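Chapter 4
Sorting a Small Collection: Beads, Bangles, and Chains
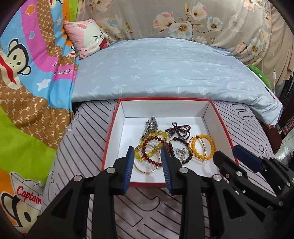
Page last changed: December, by F. Ajayi

Tip a jewelry box toward the light and you have a whole course in materials in front of you! A string of translucent yellow beads lets the light through, while the opaque orange-yellow one stops it at the surface, and yet people put both down as "yellow beads" and move on. In this chapter we slow down and look properly.

Jewelry that shares a shallow box gets tangled up in its neighbors. Bracelets overlap, a thin bangle slips under everything else, and a fine chain crumples inside a loop of larger beads. Before you describe a single piece, you have to be able to separate it from the rest (gently, please, and over a soft cloth).

You will start with color, which is harder than it sounds. Dark red, garnet, brownish red, and maroon-black can sit side by side, and the words run out long before the shades do. Next comes bead size, then shape, then the way a piece is built: single strand or multi-strand, solid bangle or folded metal links like those on a watch band.

Our practice records come from the Plemar study collection, where Gadisa Worku and Tariq Mohmand have written cards for more than 800 pieces. Their cards are wonderfully plain. A good one lets a stranger pick the right bracelet out of a full box without asking for help, and by Section 4.3 you will be writing cards like that yourself.

Before you read on
Borrow a bracelet you know well. Put it out of sight, write down its color, bead shape, and clasp from memory, then take it out and check.

4.1 Naming Colors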